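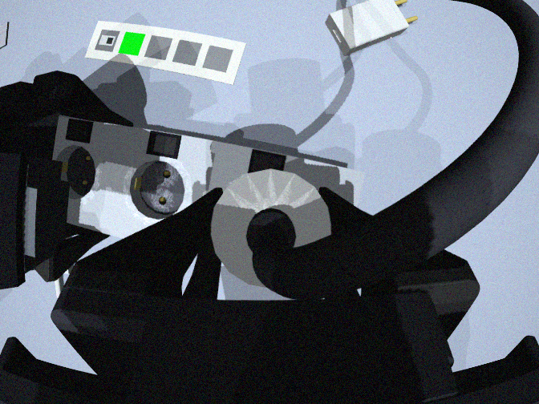 *White and gray power strip with a round gray plug.*

I have now owned the Emura kettle since August, and I like it so much that I've become a bit of a bore on the subject. My old kettle had one setting (boil) and one mood (loud). With this one you set the temperature on the base, walk off to find a clean mug, and the water is ready before you've picked out a tea!

**What I use it for**

Green tea, mostly. I used to think I didn't like green tea, and then my neighbor Ah-rin Um made me a cup with cooler water and I went home and threw out everything I believed. The Emura has a setting for it, plus one for oolong, one for coffee and a full boil for black tea, oatmeal, noodles and hot water bottles. I've tried them all. The oolong setting is a little warm for my taste, so I lift the kettle off and let it sit for a minute with the lid open.

Pour-over coffee is where it really shines. The spout is a gooseneck, slim but not so skinny that filling a teapot takes all morning, and the handle sits far enough back that your knuckles stay out of the steam. I had a Gedo before this (lovely looking thing) and it always dribbled down the front on a slow pour. The Emura doesn't dribble. I've poured it slow, fast, nearly empty and full to the line, and the counter stays dry.

**The keep-warm button**

Love it. Press it once and the water holds for an hour, long enough for a second pot and a long phone call. It clicks softly now and then while it's holding, and my husband says he can hear it from the hall. I can't.

**Things I'd change**

- The beep. It's cheerful and much too loud at six in the morning, and there's no way to turn it off.
- The cord is short. Ours only just reaches the outlet behind the bread bin.
- The fill marks are on the inside, so you have to peer in under the lid.
- Two cups is the least it will heat. With any less it just blinks at you.

Scale hasn't been much trouble. We have hard water, and I boil a splash of white vinegar in it every few weeks, then rinse a couple of times. The inside still looks new apart from a faint ring at the bottom.

I paid $64 for mine in matte green, and there's a cream one too. If you only drink black tea, a plain kettle will do you fine. If you keep more than one kind of leaf in the cupboard, or you've been guessing at coffee water the way I did for years, get this one. I'm off to put it on again.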